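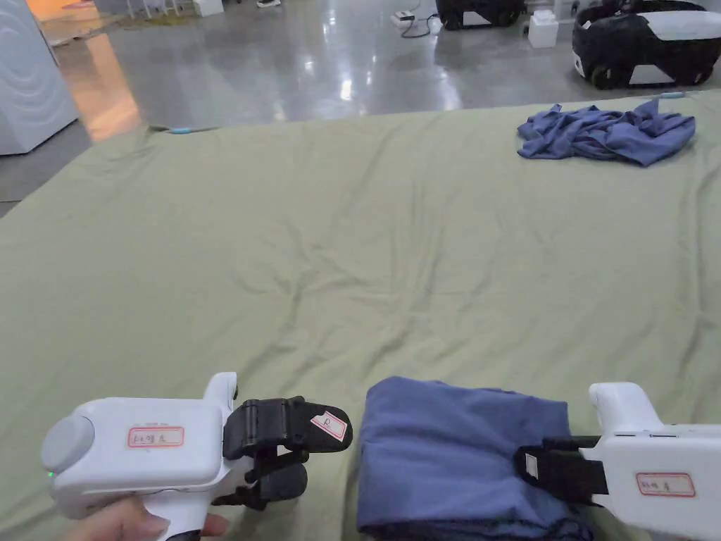 Folded and crumpled: blue cloth on a green sheet.

October
By Jussara Sampaio

Cloth is a sheet material. Paper is a sheet material too, and so is the metal foil in a kitchen drawer. All of them can be folded, but they do not fold in the same way. This explainer covers what happens inside a piece of cloth when it is folded, what happens when it is dropped in a heap, and why the two end up looking so different.

What cloth is made of

Most cloth starts as fibers. A fiber is a very thin strand. Cotton fibers grow around the seeds of the cotton plant. Wool fibers grow on sheep. Polyester fibers are made in a factory by pushing melted plastic through tiny holes.

One fiber is weak and easy to lose. To make something stronger, many fibers are pulled side by side and twisted together. The twisted strand is called yarn. You can see this by taking a short piece of cotton string and turning the end between your fingers in the direction that loosens it. The string opens up and the fibers come apart.

Yarn is turned into cloth in two main ways.

In weaving, one set of yarns runs the long way and another set crosses it, going over and under. The long yarns are called the warp. The crossing yarns are called the weft. Most bed sheets are woven.

In knitting, the yarn is bent into loops, and each loop is pulled through another one. T-shirts, socks and sweaters are usually knitted. If you look at a sock with a magnifying glass, the loops show up as rows of small V shapes.

A woven cloth does not stretch much along the warp or the weft. It stretches more on the diagonal, which tailors call the bias. A knitted cloth stretches in most directions, as loops can change shape without the yarn itself getting any longer.

What a fold does

A fold is a bend with a very small curve. When cloth bends, the yarns on the outside of the bend have a slightly longer path to travel. The yarns on the inside have a slightly shorter one. The outside is stretched and the inside is squeezed.

If the bend is gentle, the fibers spring back when the cloth is opened again. If the bend is sharp and stays that way under weight, some of the fibers slide past one another or take on the bent shape. The line left behind is a crease.

Three conditions make a crease stronger: pressure, time and heat or moisture. A shirt at the bottom of a full drawer is under pressure for a long time and comes out with clear lines. A shirt on top of the pile may have almost none.

Cotton creases easily. It is made mostly of cellulose, the same material found in wood and paper. Cellulose is built from long chains of molecules, and the chains hold on to one another with weak bonds. Water loosens these bonds. When the cloth dries, the bonds form again in whatever shape the cloth is in at that moment. Cotton that dries in a ball therefore keeps the creases of the ball.

An iron uses the same effect in reverse. Water boils at 212 degrees Fahrenheit at sea level, and steam from an iron is at least that hot. The steam loosens the bonds, the weight of the iron flattens the cloth, and the bonds form again while the cloth is flat. (An iron is hot enough to burn skin badly. It is a job for an adult, or for a child with an adult standing there.)

Wool and polyester behave differently. Wool fibers are naturally wavy and act a little like springs, so wool hung in a damp room will often lose its wrinkles by itself. Polyester hardly takes in water at all. It resists creasing in ordinary use, but a crease that has been set in it with strong heat is hard to remove.

Folded cloth and crumpled cloth

Look again at the picture. The folded cloth near the front and the garment farther back are both blue, but their shapes have little in common. The folded one is in layers. The other lies in a heap.

In a folded cloth the bends are few and mostly straight, and they run in directions somebody chose. Between the bends the cloth is flat. Flat layers can lie directly against each other with very little air in between.

In a crumpled cloth the bends run in every direction. Many of them are curved, and where bends meet they form small points. Each point props up the cloth near it. Air fills the gaps. The garment takes up much more room although no material has been added.

Scientists who study crumpling mostly work with paper and plastic film, since those hold their shape. They have found that even a tightly crumpled ball of paper is mostly air. Cloth is softer and packs down further under its own weight, but the principle is the same.

The green sheet shows a third condition. It is spread out wide, with soft ripples and shallow creases across it. A sheet this large is difficult to get completely flat. Pull one corner and the slack moves somewhere else. A ripple is simply extra cloth with no place to go. To remove it, the extra has to be moved all the way to an edge.

A test you can do

Edivaldo Barbosa teaches a textiles class at the Killargate center in Prandport, and this is the first exercise his students do. It needs one cotton T-shirt, a cardboard box, a ruler and a flat surface such as a bed or a large table.

Drop the shirt into the box without folding it. Do not press it down. Measure from the bottom of the box to the highest part of the shirt and write the number down.

Take the shirt out and lay it face down. Smooth it from the middle toward the edges with flat hands. Bring one side in toward the center, sleeve included, then the other side, so that you have a long rectangle. Fold the sleeves back if they stick out. Bring the bottom hem up to the collar. Fold once more.

Put the folded shirt in the box and measure again.

The second number will be smaller. Write down how much smaller, and repeat the whole test with a towel and then with a sweater. The sweater often gives a surprising result -- thick knitted yarn holds a lot of air inside the cloth itself, so folding removes less of the total height than it does with a T-shirt.

Barbosa's class once did the test with shirts stacked in a tall carton 19 inches deep. The crumpled shirts reached the rim long before the folded ones did. The class then pressed down on the crumpled shirts with a board and got nearly all of them in, but they came out badly creased. Pressing replaces air gaps with sharp bends.

Why layers get difficult

Each time a cloth is folded in half, the number of layers doubles. One fold gives 2 layers. The next fold gives four, and the next gives eight. After a few more folds the stack is so thick that the outside layer must travel a long way around the bend, and the cloth pushes back.

You can feel this with a dish towel. The early folds stay down by themselves. Later ones open slightly when you let go. The bend is no longer a line. It has become a rounded edge, as wide as the stack is thick.

This is also why heavy things such as blankets are sometimes rolled. A roll has one long gentle curve and no sharp bends. It leaves fewer crease lines, although it does not stack well on a shelf.

Surfaces and friction

A good folding surface is flat, larger than the garment, and has some grip. Grip comes from friction, the force that resists one surface sliding on another. On a very slippery tabletop a shirt slides away when one side is pulled. On another piece of cloth it tends to stay put, because the tiny fiber ends on both surfaces catch on each other.

Too much friction is a problem as well. Try smoothing a fleece jacket on top of a wool blanket. The jacket drags, and the blanket moves with it.

Holding matters too. When one part of a cloth is held still and another part is pulled, the cloth between them is put under tension. Tension removes slack and takes out shallow ripples. When nothing is held, the whole cloth moves and the ripples travel along with it. Two people folding a bed sheet use this fact when they stand at opposite ends and lean back slightly before bringing their corners together.

How long does a fold last?

A fold in the same place, made again and again, wears the cloth out. The fibers at the bend are stretched and squeezed each time, and some of them break. Old tablecloths and flags often tear along their fold lines first.

In the workshop in Prandport there is a strip of cotton that a small folding rig bent 4000 times in the same spot. It has not torn, but held up to a window it lets through a thin line of light where the yarns have worn down. For this reason people who look after old textiles in museums pad the folds with soft paper, or roll the cloth around a tube.

Clothes worn every week do not need this care. They wear out at the elbows and collars long before the folds become a problem.

Words used here

Bias: the diagonal direction across a woven cloth.
Crease: a line left in cloth by a sharp bend.
Fiber: a very thin strand, the smallest part of yarn you can see.
Friction: the force that resists sliding.
Tension: a pull that stretches a material tight.
Warp and weft: the long yarns and the crossing yarns in a woven cloth.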